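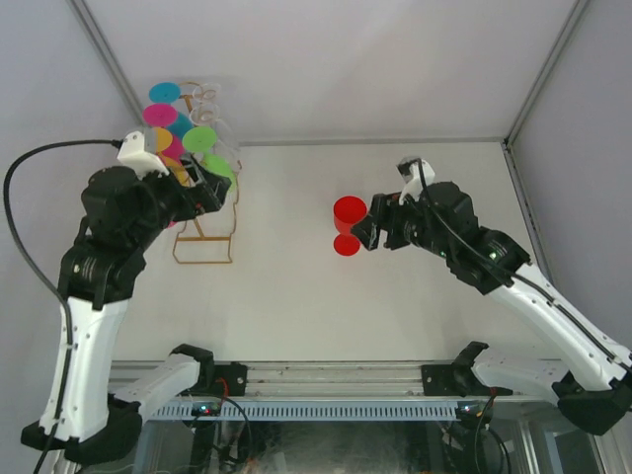

3. Loading the Rack

Home | Products | Manuals | Spare Parts | Contact

The Delance rack holds stemware upside down by the foot.

1. Stand the rack on a flat, level surface with the wire base down.
2. Hold each glass by the stem or the foot and turn it upside down.
3. Slide the stem in from the front until it stops.
4. Fill the lower places first, then work up.

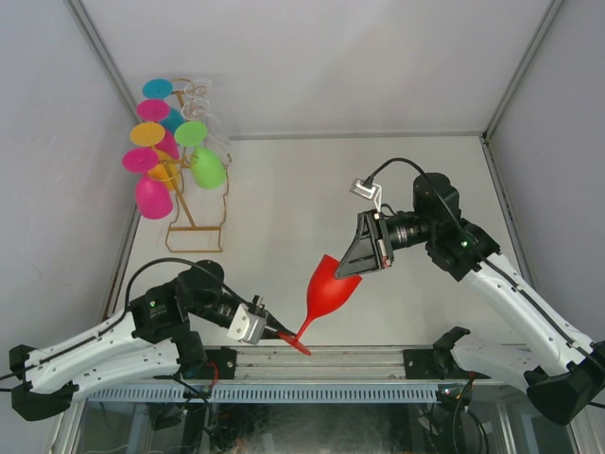

5. Keep the bowls from pressing against each other – plastic rims can scuff.
6. To unload, start at the top and lift each glass out by its foot.

CAUTION: Do not hang mugs or pans on the wire.

Note: Rack 401 takes the same base as rack 400. Order spare bases from Adix, Loltville.

Wipe the wire with a soft cloth. Do not use scouring pads on the gold finish.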